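Skestero wallet: what changes for our members this winter

Many of you wrote to us after the last newsletter and asked when the Skestero wallet will be open for everybody. We can now give a clear answer to most of these questions, and for the rest we ask you to have a little more patience.

The closed test ended with 712 active wallets. During the test the members made 1021 payments, most of them small ones between friends or in the two shops of the Mohmand market which agreed to accept our token. The average payment was confirmed in 25 seconds. We had hoped for less, and the developers at Irance are working on it. Two payments were delayed for more than one hour because of a mistake in how the fee was calculated. Both members got their fee back.

The open version will start in December. If you took part in the test, you do not need to create a new wallet, but you must write down your recovery words again, because the old list will stop working after the update. Please do this on paper. We still receive messages from members who keep the words in their email, and we cannot help them if the email account is stolen.

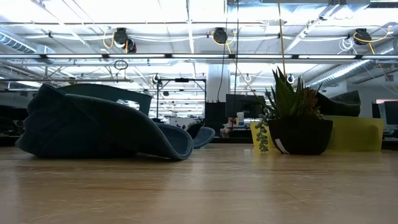
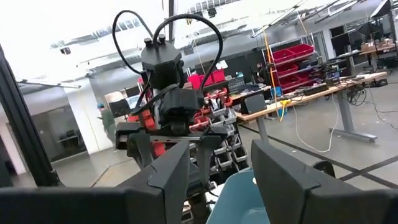 Page last changed: December 8, 2019

The second subject is the exchange. Until now it was only possible to change tokens back to money by sending us a form. From the open version on, this will be done through Dronder, where every member must first confirm his or her identity. We know that some of you do not like this step. We discussed it for a long time, and without it Dronder would not accept us - the rules for exchanges became stricter this year, and a small project has no way around them.

The fee for changing back will be the same for all amounts during the first months. Later we want to make it lower for small amounts, but this depends on how many people use the service, so we do not promise it yet.

Members who want to keep the old form can use it until the end of the month. Requests that come later will be returned without being processed, and the tokens stay in your wallet.

The guide for new members is being rewritten. The chapter on lost phones is ready, the chapter on shop accounts is not.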